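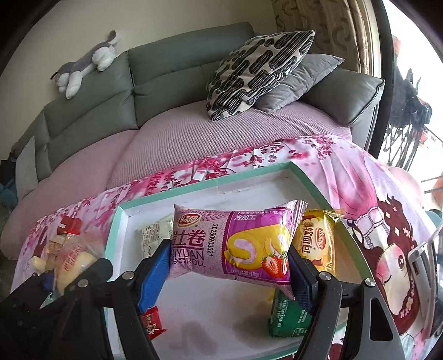 Pekmont handheld pair, Swiss roll over the snack tray

Pekmont handheld gripper kit: worth 500 bucks?

flolley_fan
So I've had the Pekmont pair since September and figured I'd write it up, because I couldn't find a single review before I bought mine. The kit was $500 from Quartey, shipping included. I mostly do snack sorting with it (packets in, packets out of the tray) and I really like it! The blue ribbed pads are the best part. Soft packages like that Swiss roll are a pain with smooth jaws, and these hold them by the ends without me having to squeeze like crazy. My one gripe is the trigger, it's stiff. After 53 pickups in one sitting my hand was toast.

tray_goblin
Nice, but your roll is tilting down to the right. Mine does that too with the Pekmont. I think the pads are too narrow for anything pillow-shaped, and for that money I'd want it level.

flolley_fan
It's a little tilted, sure. I probably grabbed it crooked. I don't see how wider pads fix that.

tray_goblin
More contact, less swivel. I switched to the wide Pondia pads, 12 bucks for a set, and it mostly went away. They don't fit the Pekmont jaws without trimming though, fair warning.

mossy_dan
Does anyone know if the pivot screws hold up? The silver ones on the linkages. I had an older Pondia unit where they kept backing out and I got so sick of hunting for the little driver.

flolley_fan
No trouble yet. I did snug one up on day one, and the right side still feels a hair looser than the left.

lensa_g
Hi all, Lensa Gidey from Quartey. If one side feels loose, please don't crank it down, you'll bind the linkage and the trigger gets even stiffer. Quarter turn, try it, repeat. We also have a lighter trigger spring for $19 and it swaps in without taking the jaws off.

tray_goblin
19 for a spring?? That should be in the box.

mossy_dan
Kinda with goblin on that one. I'd still pay it, my thumb is shot.

flolley_fan
Ordered the spring. I'll do the same tray again once it's in and post how my hand feels. Goblin, which edge of the Pondia pads did you trim, the long one or the short one?

tray_goblin
Long one. Go slow, they tear.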